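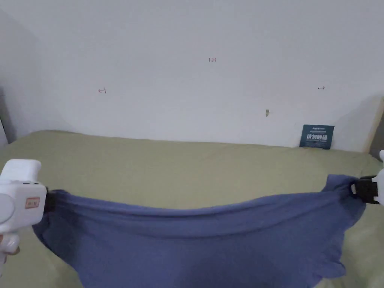

Short-term rental owners depend on written reviews to attract guests, yet most small operators in the Cedby area have no method for reading those reviews as a body of evidence. This report presents the work of a student team in the Hospitality Management program, carried out over one term under the supervision of Idrisa Bakilana. The team examined guest comments for two rental properties, Solitz House and the Dilska Apartments, and sorted each comment by the part of the stay it addressed. Bedding received its own category, covering everything from sheets and pillows to a plain item such as a pale olive-green bedspread on a bed set against a white wall. Comments on the general look of a bedroom were recorded separately, as guests often praised one and criticized the other.

1. Method

The team collected 90 guest comments, all written in English and all posted after the end of July. Each comment was read by two students working independently. Where the two readings differed, the comment was discussed at the next team meeting and a final category was agreed. Five categories were used: bedding, bathroom, kitchen, location, and contact with the host. A comment could be placed in more than one category. Star ratings were left out of the study, and guest names were removed before reading began.

2. Findings

Contact with the host was the category in which the two properties differed most. Guests at Solitz House wrote favorably of quick replies and clear directions to the key box. Guests at the Dilska Apartments more often mentioned waiting for an answer, particularly on the day of arrival.

Kitchen comments were short and practical at both properties. Missing items, such as a can opener or a sharp knife, were mentioned even by guests who were otherwise pleased with their stay. Comments on location were favorable overall — the walk to the waterfront was the feature most often named — although several guests at Solitz House found parking difficult.

3. Recommendations

The team recommends that the Dilska Apartments send a standard arrival message the evening before check-in. Both properties should keep a printed kitchen inventory and check it between stays.

4. Limitations

Guests who leave no review are not represented. The category scheme was adapted from a course handout by Stojanovska and has not been tested on larger hotels.

Submitted 2024-12-17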